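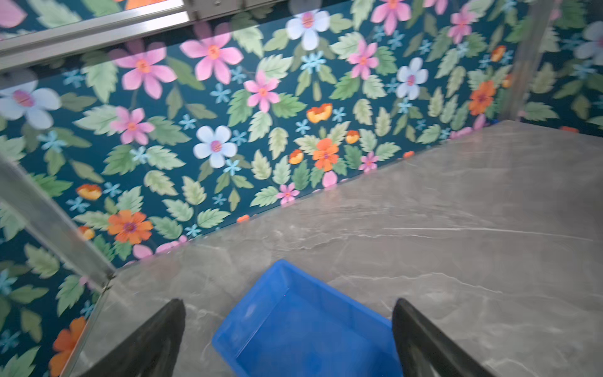 Buying one arm is easy, she says. Buying the fourth is where it gets ugly.

She plans equipment for Brundside, and when we spoke on the phone she was between two budget calls. So this is short.

First round of quotes, last August, came from Solteck and Barros. Solteck cheaper on the arm. Barros cheaper on everything else. "I compared the arms. Dumb. Should of compared the whole cell — fingers, camera mount, panels, cables, spares."

Spares is the line she'd fight for now. Gripper fingers cost her 94 dollars a pair and she ordered none extra. "We lost days waiting on a part that fits in an envelope."

What about the small stuff? Trays, table surfaces, printed backdrops? "Put it in. Finance asks why there's fabric and plastic on a robotics order, you tell them once, it's done." Her allowance is 300 per cell. The last one came in at 278.

The service contract was harder. Plutell wanted 1422 a year for each arm, two visits included. She signed for one arm and left the others off. Would she do that again? Long pause. "Ask me after the next breakdown."

Her planing sheet has a column for hours, too — who sets the thing up, who wipes it down, who's on call on a Sunday. Most sheets she gets from other teams leave that blank. She sends them back.

Next order goes out once the floor space is settled. Two more cells, same supplier for both, fingers in the box this time.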